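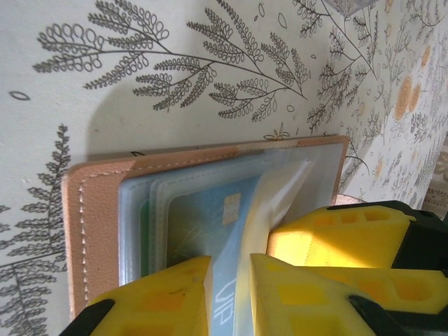 A gripper turning a sleeve in a card wallet at the Durthorpe site.

Working alongside the handling arms: questions from staff

Kragh runs the lost property and returned goods service for a number of transport and hotel customers. Sorting, checking and repacking is done at Ralladport and Durthorpe. Durthorpe now has handling arms on part of the work, and Ralladport will follow. This page answers the questions that have come up most often at shift meetings. It is updated when the answers change.

What do the arms do?

They handle small personal items during the inspection stage: wallets, card holders, purses, notebooks and document folders. The arm opens the item, turns the pages or sleeves, and a record is made of what is inside. Clothing, luggage, electronics and anything over the size of a hardback book still go to the hand benches.

Why start with wallets?

They take up more bench time than any other small item, and the work is repetitive. Every sleeve has to be opened and looked behind. Staff at both sites have reported sore thumbs and wrists from it over the years, and it came up in each of the last 2 workplace health reviews.

Can a machine really handle thin plastic without tearing it?

Mostly, yes. The gripper fingers give a little when they close, and the closing force is set low. Old sleeves that have gone brittle are a known problem. If the arm meets more resistance than it expects, it lets go and passes the item to the hand bench with an amber ticket. Please treat an amber ticket as a normal part of the job. It does not mean that anyone has set the station up wrongly.

Who supplies the system?

The software that plans the movements and keeps the item record is called Arinitz. Our own engineering team fits and maintains the stations. Faults go to engineering first, using the same form as for the conveyors.

Is anyone losing their job?

There are no redundancies linked to this project. The number of hand benches at Durthorpe has gone from 8 to 6, and the people who worked at the other benches have moved to owner contact, station tending or outbound packing. Temporary contracts that were due to end in August ended as planned and were not renewed. We know some colleagues see that as a job loss by another route, and the point has been raised formally with the site manager. The reply is on the staff noticeboard.

What does a station tender do?

A tender loads the trays, clears amber tickets, checks the item record against the item and signs off each tray. One tender looks after two stations. The job also includes wiping down the fingers at the start of each shift and after anything sticky. Finger pads are changed when they look worn, and spares are kept in the grey cabinet by the goods lift.

Will my pay change?

Station tending is paid at the same grade as senior bench work. If you were on the basic bench grade and move to tending, you go up a grade once you have been signed off. Owner contact is the same grade as before. Shift allowances are not affected.

How long is the training?

Training takes 7 shifts. The first two are in the training room, and the rest are at a station with an experienced tender. You are paid your normal rate throughout. If you decide it isn't for you, you can go back to your bench at any time before sign-off, and you do not have to give a reason.

Do I have to move?

No. Hand benches are staying at both sites. If more people want bench work than there are places, the rota will be shared out, and the details will be agreed with staff representatives before anything changes.

Are there production targets based on the arm's speed?

No. An arm is slower than a practised person on a single wallet. It keeps the same pace through the shift, so the daily totals come out close. Bench targets have not been changed, and team leaders have been asked not to compare the two on the boards.

Who decides what happens to the item?

A person does. The arm does not decide who an item belongs to, whether it is returned or whether it is destroyed. The tender confirms the record, and owner contact takes it from there. Cash is always counted by two people at the cash desk, as before.

What about bank cards and other private details?

The rules are the same as on the hand benches. Cards stay in the wallet wherever possible. Card numbers are masked in the item record and only owner contact can ask for them to be shown. Each request is logged. Personal phones are still not allowed on the inspection floor, and that includes the station area.

Am I being filmed?

The cameras on the stations point at the item and the work surface. Hands may appear when a tender reaches in to clear a tray. The pictures are kept with the item record and are not used to check on timekeeping or performance. This is written into the site agreement, and you can ask your team leader for a copy.

Is it safe to reach in?

Press the pause button first and wait for the light on the post to turn white. The arm moves slowly and stops on contact, but you should not rely on that. Long hair must be tied back, and lanyards must come off or be tucked in. If an arm touches you, even lightly, report it before the end of your shift.

Is it noisy?

The arms themselves are quiet. The compressor was loud during the first weeks and has since been moved to the plant room. If you still find the area too loud, hearing protection is available from stores and a sound check can be requested.

What happens if the system goes down?

Trays go to the hand benches in the order they arrived. Tenders help on the benches until the stations are running again. Breaks are taken at the usual times.

When does Ralladport start?

The floor is being marked out now. One station will go in first and run on the early shift only, from 6 in the morning. People who want to be trained as tenders can put their names down with their team leader.

How do I ask something that isn't answered here?

Use the question box in the canteen, or speak to your team leader or staff representative. Questions can be left unsigned. Answers of general interest are added to this page.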